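Subject: Re: [savley-bricks] Sorting the Kiiskinen lot, what goes in which tray?
From: Rianne Hendriks
Date: July 24, 2020

Orange is what I'm on now, so I can answer at least part of this.

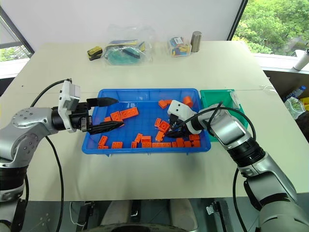 The rule I've settled on is one color per tray, and no sorting by length until the whole color is in front of me. I tried it the other way in January, with lengths first and colors mixed, and had to redo most of it. With everything in one color you can see the sizes without thinking about it. With mixed colors I kept putting the dark ones in with the wrong length.

On Wed. night's list you wrote:

> We have the second half of the Kiiskinen donation here in Savley and
> I would like to get it bagged before the Vodby weekend. Questions:
> 1. Are the bricks with the round holes going in with the plain
> bricks or separately?
> 2. Which trays are people using? The deep tubs are awful, you can't
> see the bottom layer.
> 3. Do we still bag in lots of 25, or did that change?
> 4. What about pieces that are scratched or faded?

1. Separately in the end, but keep them together with the plain ones for the first pass. The ones with holes are easy to miss when they land studs up, so I turn everything on its side once before I start pulling them out. The inventory sheet has a line for "holes" under each color. Please use that line and don't add a new page. Last time we ended up with two totals for yellow and I never did work out which one was right.

2. Shallow ones, always. Blue or green, whichever you have, as long as the color of the tray is not the color of the bricks. I keep a second tray to the right of the first and move things across as I finish with them. If you're left-handed you may want it the other way round. A light tabletop helps too, as anything that jumps the rim shows up right away. The deep tubs are fine for storage, but I agree they are no good for sorting.

Don't pour a full bag into one tray. A thin layer with space between the pieces goes faster than a heap, even though you have to refill more often. I used to tip out 200 at a time and spent half the evening digging.

3. Still 25 to a bag for the short ones. The long bricks go 10 to a bag now, as the small clear bags split at the corners when you force more in. I have 54 of the small bags left and can bring half of them to Vodby if you're short. Please reuse the ones the bricks came in if the seal still works. Crumpled is fine, they flatten out under a book.

4. Scratched pieces go in as normal. Nobody building a wall cares about a scratch. Faded is different – put those in a bag marked F and we'll use them for the inside courses. Cracked ones come out altogether, and so does anything that won't hold when you press another brick onto it. I test the short ones in pairs and skip the test on the long ones unless they look bent.

One question of my own. The old Dedetura list gives 233 orange for the full donation, both halves together. I'm going to be well under my share of that if the list is correct. Could you check whether any orange ended up in your red? Under my kitchen light they are hard to tell apart, and I found several that way in the first box. Daylight is much better for this – I've stopped doing red and orange in the evening at all.

Also, whoever has the label sheets, I need one more set. The ones I have say "medium" and we dropped that size when we went to measuring by studs. For now I'm writing the stud count on the bag with a marker, which rubs off if you handle it too much, so be careful with mine when they come in.

I can do green and white after this. Somebody else should take the gray, there is a lot of it.

Rianne

--
savley-bricks mailing list
To unsubscribe, send a blank message with the word "unsubscribe" in the subject line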